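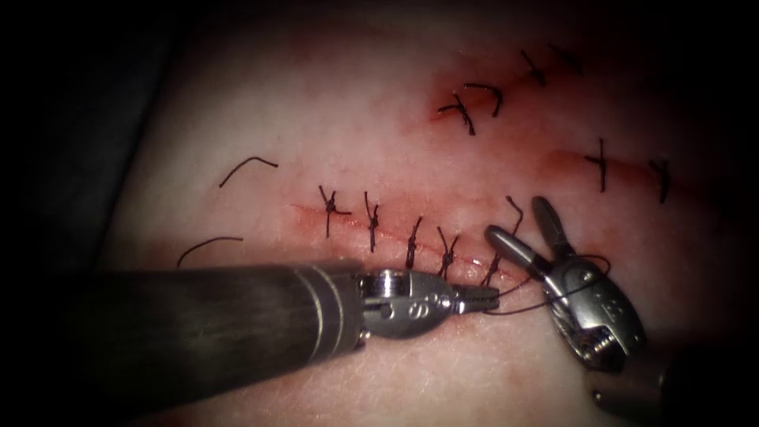

5.3 Closing a straight incision with interrupted stitches

This section covers closure of a practice incision on a tissue pad. It assumes that the pad has been mounted and the light set as described in 5.2. One length of suture thread from the Ninar kit (part 701) is used per incision.

1. Start at one end of the incision and work toward the other.

2. Pass the needle through the near edge at a right angle to the surface. Bring it out through the far edge at the same distance from the wound line.

3. Draw the thread through until a short tail remains on the entry side. Do not let go of the long end.

4. Form a loop with the long end, take the short tail through it, and lay the first throw flat across the incision.

Note: The first throw brings the edges together. It should not bunch them. If the surface puckers on either side of the stitch, back the throw off before going on.
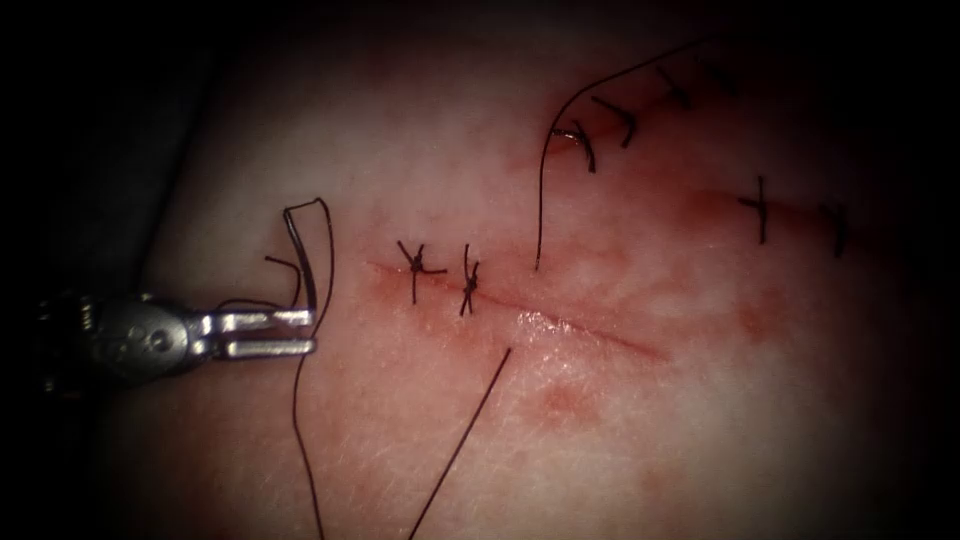
5. Lay the second throw in the opposite direction to the first. Two throws in the same direction make a granny knot, which slips under load.

6. Add a third throw and seat the knot to one side of the wound line.

7. Trim both tails to 8 mm. Longer tails catch in the next loop. Tails under half that length can pull back through the knot.

8. Move along the incision and repeat steps 2 through 7. Keep the spacing even.

CAUTION: Never grip the thread with the jaws at a point that will end up inside the knot. Crushed thread breaks at the crush. Hold it by the portion to be cut away.

CAUTION: Blood on the pad hides the wound line. Blot before placing the next stitch. Do not wipe across finished knots.

To remove a faulty stitch, lift one tail, cut the thread on one side below the knot, and pull from the knot side. Do not reuse the same entry point.

Pad disposal is covered in 5.6. For thread sizes, see table 281.

Comments (3)

Sekar Sutanto
Step 6 should say which side. Our trainees put knots on alternate sides and the row is hard to inspect.

Facundo Herrera
Same side all the way down, Sekar. It was in the September revision under 5.1 and got dropped.

Gervasio Lucero
Is table 281 the one on page 191? The link goes to the Gavov clamp list.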